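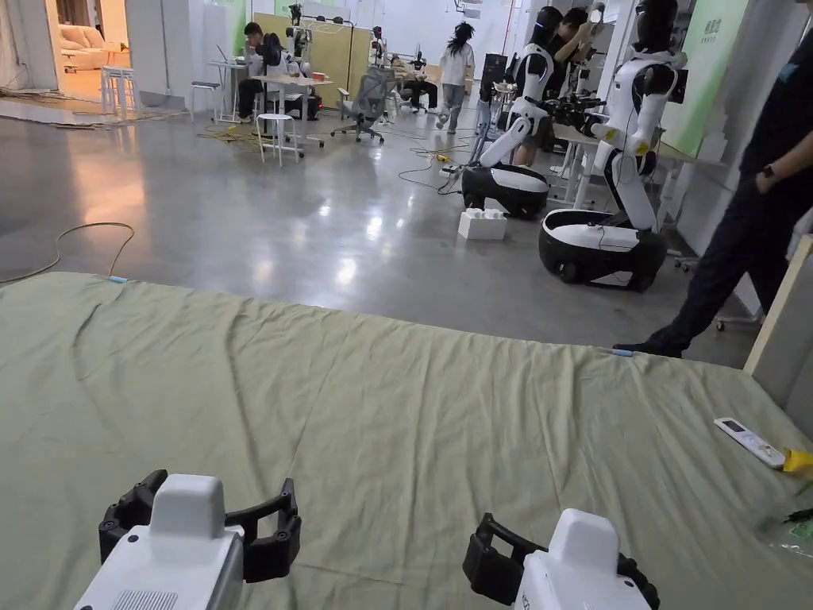
Green cloth on the low surface, white remote on the right-hand side.

To: Casthorpe floor list
Subject: Re: Table cloths and remotes
Date: Mon 2 January

The sage green one is fine for the low table. It covers the top with plenty to spare. It does wrinkle, and I have not found a way to keep it flat for a whole day. Ironing lasts until lunch. If anyone wants to try a heavier fabric, Pavideck has a canvas in a similar color, sold in 100 inch lengths. I would order one and see before we change the rest.

Blue tape on the back edge is OK. Please don't use the brown packing tape, it left marks on the old cloth in November.

On the remotes: leave the white one on the cloth, right side, when you are done. I have found it in the Mover cart twice. Spare batteries are in the drawer under the sink.

On the earlier message:

> Are we keeping the green cloth or going back to gray?
> The gray one disappears against the floor and I keep
> losing track of where the table ends. Also it came back
> from the laundry smaller. The tag says wash at 80 and
> I think that is too hot for it.

Keeping the green. Wash it cold and hang it up. The gray one can go in the rag bin.

I still need to know who has the second set of table clips.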